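Keline Opens Spring Repair Counter in Ostemholm, Asks Residents to Empty Their Closets

OSTEMHOLM, March 4, 2022 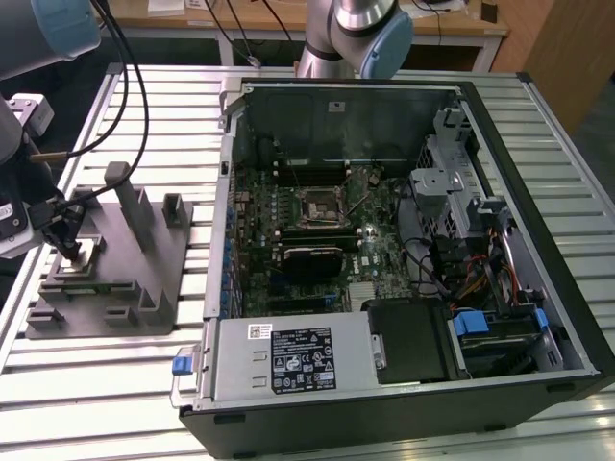
A desktop tower with its side panel off and its CPU socket empty.

Keline, the repair and reuse shop on the harbor side of Ostemholm, will open a walk-in counter this spring for the computers that people stopped using years ago and have been carefully dusting ever since.

The counter opens in May and will run 3 days a week. Residents can bring in desktops, laptops, monitors and keyboards in any state of health. Staff will look each item over at no charge and give a plain answer: fix it, strip it for parts, or let it go. Tissues are available at the front desk.

The shop took in 1,142 machines last year under its old appointment system, which required customers to fill out a four-page form and remember what was wrong with the thing. Of those, 200 went back to their owners in working order. Most of the others gave up memory, drives and power supplies to machines with better prospects. A small number are still on a shelf in the back, waiting for owners who said they would be right over.

Before drawing up the new service, Keline sent a survey to households in Ostemholm and the neighboring town of Cakach. It received 2,063 replies. The most common reason given for keeping a dead computer was that it might have photos on it. The second was that it was expensive at the time. Several households reported owning a box of cables and declined to discuss the box further.

Photos are a fair worry, and the counter will handle them first. Where a drive can still be read, staff will copy its contents to a new one supplied by the owner. Drives that are given up for reuse will be wiped beforehand, and owners will get a signed slip saying so. Tax returns from three laptops ago will be treated with the same discretion as everything else.

Repaired desktops that are not claimed by an owner will be sold at the Pētersons building on Market Street, where Keline has rented the ground floor. Each will carry a 90-day guarantee and a handwritten tag listing what was replaced. Prices will be posted on the tag as well, to spare everyone the haggling.

The counter cannot accept printers. Keline has thought hard about this and is at peace with it.

Cakach residents may use the service on the same terms as those in Ostemholm. Opening hours will be posted on the shop door and on the Keline website before the first day. Press questions may be sent to the Keline front office, which answers email on weekday mornings.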